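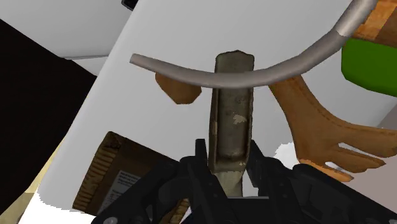 Leave the grime on your grandfather's tools

29 March 2023 | By the Saturday Shed columnist, Redley Local

Print this article | E-mail to a friend

We use cookies to improve your experience on this site. By continuing to browse you accept our cookie policy.

I have a bone to pick with the restoration crowd, and I say that as someone who has watched an embarrassing number of their videos. You know the ones. A rusty old plane or a seized-up vice comes out of a bucket, there's a bit of wire brushing, a bath in something orange, and then twenty minutes later it's sitting on a square of black velvet looking like it was made last Tuesday arvo. Lovely to watch. I've nodded off on the couch to plenty of them. But I reckon we've got a bit carried away, and there are perfectly good old tools out there being polished to within an inch of their lives by people who will never use them for anything.

My own shed was mostly stocked by my grandfather, who was a fitter, and then by my dad, who was not a fitter but liked to be near the gear. When the house at Redley was sold I got the lot, in milk crates, in the back of a borrowed ute. Spanners with somebody else's initials punched in them. A hand drill that only goes clockwise if you talk to it nicely. Half a dozen handles that had parted company with whatever they used to be handles for (I've kept those too, don't start).

The first thing everyone asked was when I was going to clean it all up. My brother-in-law offered me the use of his blasting cabinet! He meant it kindly. And I did have a go at one adjustable spanner, that first December, with a wire wheel and a lot of enthusiasm, and it came up beautifully, and I've hardly picked it up again. It's slippery. The little flat my grandfather had filed into the handle for his thumb got softened off, and the dark patch where his hand went is gone. I'd turned it into a spanner you could buy anywhere, and I felt a bit sick about it, to be frank.

Now, I'm not saying let things rot. Rust that's moving needs stopping. If a jaw won't close, free it up, and if a blade's blunt then for heaven's sake sharpen it. Oil is cheap. A rag and some elbow grease will get you most of the way, and a nylon brush will do nearly all of the rest. What I'm against is going past that to the bare shiny metal, then painting over it in a colour it never was. Old paint that's chipped is still doing a job wherever it's hanging on, and it's often the only clue you'll get to who made the thing.

There's money in it too, which doesn't help. At the Cedeo clearance auction last year a pair of over-restored bench vices went for $401, and the ones beside them, same maker, filthy, smooth as butter when you wound them, didn't get a bid until the bloke dropped them to $100. I know which ones I'd rather have bolted down (I know because I took them home, and my back still hasn't forgiven me). People were paying for the paint job.

I can hear the other side, because I've had the argument at the Sundine market more than once over a sausage sandwich. It's their property. They enjoy the work. A tool that's been made pretty is a tool that's been saved from the tip, and some kid might see it and get interested. Fair enough, all of that. I'd give some ground on the kid especially, as it was a shiny brass plumb bob that got me in when I was seven. And if you've bought a wreck for two bucks that has no history with you at all, go your hardest.

But family tools are different, I think. Once the wear's been ground off you can't put it back, and you might not know yet which bits you'll want. I didn't care about that thumb flat until I'd wrecked it. So if you've just been handed a crate, put it on a shelf for a year. Use what's usable. Wipe it over, work out what sits well in the hand, ask your aunties what the odd ones were for while they can still tell you. Then get the wire wheel out if you still want to.

Mine's in the bottom drawer now, and the spanner's hanging on its old nail.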